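Midwinter Singing at Arnusitz Hall
Progress report to the Seneviratne Fund, second instalment
Prepared by Candela Aguirre, producer

Dear all,

You asked for a page or two on how the show is coming along, with less about the weather than last time. I will do my best, although the weather remains a participant.

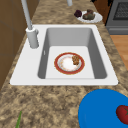
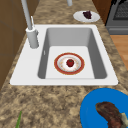
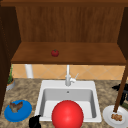
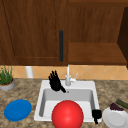 The short version is that we have a cast, a script with an ending, and a band that has now met in one room. The longer version follows.

Chorus

We held open auditions in March and 117 people came, which is a lot for a town that claims it doesn't sing. We had planned on a chorus of 40 and finished with 44, owing to my inability to say no to basses. The children's group is settled at 11. All of them can sing, and two of them can also stand still.

Rehearsals began with the rounds and the wassails, on the theory that everyone knows them. Everyone does know them, in slightly different versions learned from different grandmothers. We spent most of an evening negotiating the third verse of the Surko carol and have agreed to sing it the way it is printed, under protest from the altos.

Script

Reinhold Görtz delivered his second draft on time. The first draft, as some of you will recall, ran to nearly three hours and included a shipwreck. The shipwreck is gone. The travelling players now arrive by road, the old king dies and gets up again in the first half as tradition requires, and the audience is home at a civilized hour. Reinhold has asked me to record that he misses the shipwreck.

The mummers' play has been cut hard and is funnier for it. We kept the Doctor's long speech because the man playing him had already memorized it and I haven't the heart.

Music

The Mimura brass quintet has signed on for the full run. Their fee came in a little over what we budgeted, and I have covered the difference by dropping the second harpist, who had not yet been approached and so took it well. The fiddle and hurdy-gurdy parts are arranged. The hurdy-gurdy is in good repair and is louder than anyone remembered. We are moving it upstage.

Venue

Arnusitz Hall is booked and the deposit is paid. The balcony has been inspected and passed for seating, so we can sell it this year, with the exception of the back row on the left, where there is a pillar. We'll be offering those seats at a reduced price to people who mainly come for the music.

The radiators are a continuing conversation. The hall manager assures me they will be on. I have asked for this in writing and received a cheerful thumbs-up by email, and I am treating it as a contract until something better arrives.

Money

Spending is on track apart from the quintet. Costumes are under budget, mostly thanks to a bulk lot of velvet curtains that will clothe the whole court in a colour I'd call plum and the designer calls regrettable. Printing is not yet spent. The contingency line is intact, and I look at it from time to time for comfort.

The half of your grant set aside for school tickets is still untouched. Letters to the schools have gone out and the first replies are friendly. I'd like your permission to use a small part of that line for buses, as the schools farthest out have told us, reasonably, that a free ticket is not much use from there.

What worries me

We have no understudy for the king. Our stage manager is expecting a baby in the week we open, and has promised to be sensible about it, so I am looking for a second one (stage manager, that is). The processional down the centre aisle needs more light than the hall owns, and the rental quote is still outstanding.

Next

Full chorus with band, then the first stumble-through with the children, then costume fittings. I'll send the revised budget once the lighting quote comes in, along with a recording of the opening number if the altos will permit it. You would be welcome at any rehearsal. Please bring a sweater.

With thanks,
Candela Aguirre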